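Frequently Asked Questions

Ulloldale Singing for Wellbeing: questions about our groups, one-on-one sessions and the August intensive

I get a lot of email from people who are curious about what we do and a little nervous about asking. Please ask anyway! I love these questions, and most of this page is built from the ones that land in my inbox every month. I'm a licensed counselor and a trained choral singer, and I run the program out of our two rooms on Nellow Street.

Last updated 10 April 2026

GETTING STARTED

Do I have to be able to sing?

No. If you can hum along to the radio, you have plenty to work with. Many of our members were told as kids to stand in the back row and move their lips, and they arrive convinced they have no voice at all. Everyone gets to start low and quiet. We hum for a long time before we sing any words, and by then people are usually too busy listening to each other to worry about how they sound.

Is this therapy or is it a choir?

There are two different things on offer here and I like to keep them clearly apart. The open group is a singing group. It's friendly and it can be very moving, but nobody is assessed, I keep no clinical notes, and there are no treatment goals. The one-on-one sessions are counseling sessions in which we use voice, breath and sometimes the piano. Those come with an intake form, a consent form and confidentiality, the same as any counseling you'd get from me without a piano in the room.

Can I do both?

Yes, and plenty of people do. I will never mention in the group that you also see me privately. If you bring it up yourself, that's your choice and it's fine.

I'm already seeing a therapist. Is that a problem?

Wonderful, keep going! The group sits happily alongside other care. For one-on-one work I'd ask you to tell your current therapist first, and with your written permission I'm glad to talk with them so we don't pull in different directions.

I play an instrument. Can I bring it?

To the open group, please don't, at least for the first few visits. A guitar gives the hands something to hide behind (I say this as someone who hid behind a piano for years). For private sessions, bring whatever you like that fits through the door. The Rukelham room has a narrow staircase, so cellos yes, harps no.

THE OPEN GROUP

What happens in a typical evening?

We start seated, with shoes off if you like, and do some slow breathing and stretching of the jaw, neck and shoulders. Then humming, then long vowels, then a round or two. After the tea break we work on a longer song. I teach everything by ear, line by line, and we repeat it until it settles. We finish with the same closing song each time. It's a simple three-part piece and I still get goosebumps when the altos come in.

How big is the group?

The upper limit is 20. With more than that I can't hear individual voices, and hearing individual voices is the part I care about most. When the group is full I keep a waiting list and write to people in order.

What kind of music do you sing?

All sorts. Rounds, lullabies, work songs, gospel, old pop songs that everyone half remembers, and a few things I wrote myself. A member who grew up in Colombo taught us a lullaby in Sinhala, and it has become one of our favorites. If you have a song from your own family, I would be thrilled to learn it.

Do you give concerts?

The open group doesn't perform. I know that disappoints some people! Every so often a handful of members want to sing for an audience, and I happily help them find a local choir. Keeping concerts out of the room lets the rest of us crack, wobble and start over as often as we need.

I can't read music. Will I be lost?

There's nothing to read. I do hand out lyric sheets for the longer songs, in large print, and you can take them home.

What if I cry?

Then you cry. Singing stirs things up, partly through the breathing and partly through the songs themselves, and tears are pretty common. You can stay in the circle, step outside, or go and sit in the small room, where the lamp is always on. I'll check in with you quietly at the break and you can tell me as much or as little as you want.

ONE-ON-ONE SESSIONS

Who comes for individual work?

Adults with all kinds of reasons. Some are grieving. Some have stage fright, or a hard time speaking up at work or in their families. I also see working musicians who have lost the pleasure in playing, and I have a real soft spot for them. That one takes patience, and it's such a joy when somebody hums in the car again.

Will I have to sing in front of you?

Only when you're ready, and for some clients that takes weeks. We might listen to recordings together, write lyrics, tap rhythms on the table or simply talk. I often turn my chair to the piano and play while the client sings toward the window. It takes the pressure off.

Do you treat voice problems?

No. If you've been hoarse for more than a couple of weeks, or if singing or speaking hurts, please see a doctor first. I'm very happy to work with you after that, and with a speech-language pathologist if you have one.

Do you record sessions?

Never without asking. Some clients like to record a warm-up on their own phone to use at home, and I encourage that.

Can we meet online?

Talking works well online. Singing together doesn't, thanks to the delay, so we take turns: I sing a phrase, you mute me if you like, and you sing it back. It's a little clumsy and we laugh a lot. If you live within driving distance, I'd suggest coming in for at least the first session.

PRACTICAL MATTERS

Where are you?

The main rooms are at 338 Nellow Street in Ulloldale, on the ground floor, with a ramp at the side entrance. I also see individual clients in Rukelham, up one flight of stairs. If stairs are difficult for you, tell me when you book and we'll meet in Ulloldale.

What does it cost?

The open group is $20 an evening, paid at the door or online. Your first visit is free, so you can find out whether you like it. Fees for individual sessions depend on length and are listed on the Fees page, along with the sliding scale. Please use the sliding scale if you need it. I don't ask for proof.
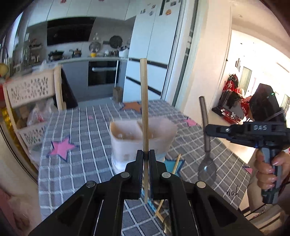
Does insurance cover any of this?

The open group, no. Individual counseling sometimes, depending on your plan. I can give you an itemized receipt to send in, but I don't bill insurers directly. Call your plan before your first appointment and ask about out-of-network mental health coverage.

What should I bring?

Water, a sweater (the big room is slow to warm up in winter) and comfortable clothes that let your ribs move. Try not to eat a heavy meal right before. Tea and crackers are provided, and if you have an allergy, let me know ahead of time.

What if I need to cancel?

For individual sessions I ask for a full day's notice, otherwise the session is charged. Sudden illness is an exception, and so is snow. For the open group, a short email is enough.

Can I bring my teenager?

The open group is for adults. Teens aged 16 and up are welcome at the August intensive if a parent or guardian attends too. We've had some lovely mother-and-daughter and uncle-and-nephew pairs.

THE AUGUST INTENSIVE

What is it?

A long weekend of singing, rest and good food at the old schoolhouse outside Rukelham. We sing in the mornings, leave the afternoons wide open, and gather again after dinner for quiet songs on the porch. It's my favorite part of the whole year!

Do I need to have been to the group first?

No, although it helps if we've talked on the phone. There are 33 places, more than in the weekly group, and I bring in a second leader so that we can split into smaller circles.

Can I stay overnight?

Yes. Rooms are simple and most are shared by two people. There are a few singles, which go first to those who need one for health reasons. You're also free to camp in the field or drive home each night.

Is it silent after a certain hour?

Indoors we keep things quiet after 10 p.m. The porch is allowed to go on a bit longer as long as the songs are soft.

How do I sign up?

Use the form on the Contact page and write "August" in the subject line. I answer every message myself, usually within a few days. If you have a question that isn't on this page, put it in the same form and I'll write back, and it may well end up here the next time I update.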